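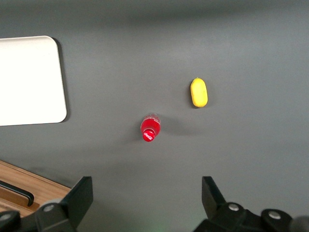 Wrist view, gripper open, bottle and yellow piece on the gray table

Ticket 3115 - Pastar arm, student project
Opened Thursday, December 5, 2024
Status: waiting on us

Hi again, and thank you so much for the quick reply yesterday! We did the wrist calibration the way you described, and the kids were thrilled to see the arm line up on the little Coca-Cola bottle. It still closes too early, though - 29 tries this afternoon and nearly every one stopped short of a grip. The Zunon log gives error 225 each time, always on finger 2.

We've reseated the cable and restarted twice. Should we reload the finger settings next, or would you like the full log first? We're in the lab until five and happy to try anything.

Warmly,
Cludach Robotics Club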